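Sunday, October 14, 2018

Collection day 2 with the hand-held grippers. Target was 300 demonstrations, kept 139 after the first pass. Most of what we threw out was bad starts: people press record, then shift their grip, and the first second or so is useless. Ansel wants to trim those automatically. I'd sooner have people hold still before they move, and I've put that on the card at each station.

Mei changed the fingers over to the pink ones before lunch. The old set had gone stiff at the base and the logged opening width was drifting. Recalibrated after the swap. Anything recorded earlier than that goes in a separate folder, don't mix them. 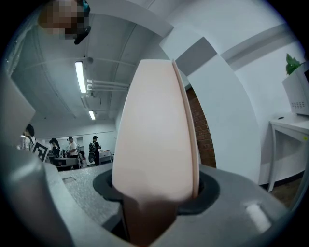 Marker tracking was better than Friday but still drops out when the wrist is turned far over. Dexter thinks it's exposure. Try locking it before the next session and compare on the same task, same operator.

Total in the Tinitz set is now 755. Cup and tray tasks are well covered, drawers are thin. Anika is rewriting the drawer instructions so left-handed people don't end up with an elbow in the way.

To do:
Copy both cards to the server, check file sizes before wiping.
Ask Ignacio for the sync script, the new one, my copy skips the last clip.
Charge everything tonight.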